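I had meant to write up the Lukáč evening weeks ago, but August got away from me and the notes sat in a coat pocket. Some of what follows is from memory and some is from the back of a programme, so forgive me if the songs are in the wrong order.

The Peltow is a small room above a row of shops. It holds 100 people if the side benches are out, and they were out. I had a seat near the back by the sound desk, which suits me, as I like to hear what the room hears and I don't need to see anyone's fingers.

Birthe Arnardóttir came on first. I knew her from one record, a set of lullabies she made with a harmonium player, and I was expecting more of the same. What we got was mostly her own songs, sung in English and Icelandic, with a nylon-strung guitar and nothing else. She has a low, steady voice and she doesn't push it. In the second song she dropped so far back from the microphone that the man at the desk put his hand on the fader, then took it off again. He was right to leave it alone. You could hear every word.

She talks between songs, though not much. There was a story about playing an outdoor festival to 3,000 people who were all waiting for somebody else, and how she cut her set short and went for soup. Then she sang the song she had cut that day. It was a long one about a ferry crossing, with a verse that comes round three times and changes one line each time. I would buy the next record for that alone.
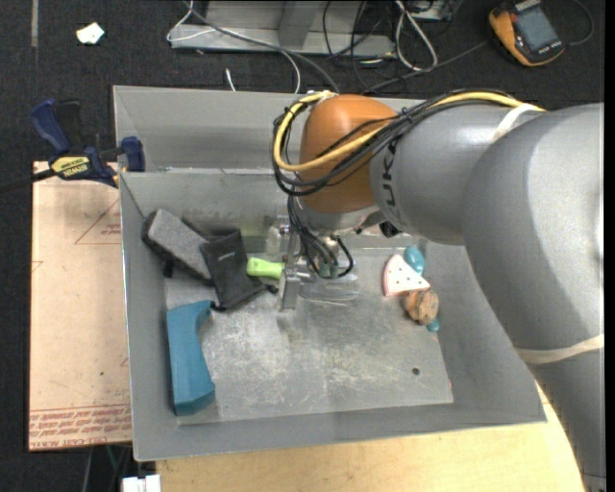
KUKA arm over an open metal bin.

After the interval it was Lukáč, a four-piece: fiddle, accordion, double bass and a singer who also plays hand drum. They have been going for 12 years and I had somehow never seen them. The first half of their set was dance tunes, played quickly and rather too loudly for the room. The accordion swamped the fiddle, and the bass was more of a rumble than a note. People were enjoying themselves, and a few got up at the side, but I found it hard work.

It settled down once the singing started. Their version of Grellulska is slower than the ones I know, and they take out the chorus altogether until the very end. I wasn't sure about that on the night. I have since gone back to two older recordings at home and I think they have a point, because the chorus is a jolly thing and the story isn't. The fiddle had a long passage on its own before the last verse, quite plain, with hardly any vibrato. It was the best playing of the evening.

They finished with a new piece, still without words, which they are calling Wiltent for now. It needs trimming. There are two good tunes in it and a middle section that doesn't belong to either of them.

For the encore Birthe came back and they did one song together, sharing a single microphone. She took the low harmony and the accordion was kept down at last. If they had played the whole second half at that volume I would have nothing to grumble about.

I bought the Lukáč album on the way out. It was pressed in a run of 1,000 and there was one box left on the table. The recording is much better balanced than the gig, and track four is the Grellulska arrangement, a little shorter than they play it live. Birthe had no records with her, only a sheet of paper to put your email address on, so I put mine.

Doors at the Peltow are at half past seven, by the way, whatever the poster says. I stood on the stairs for half an hour.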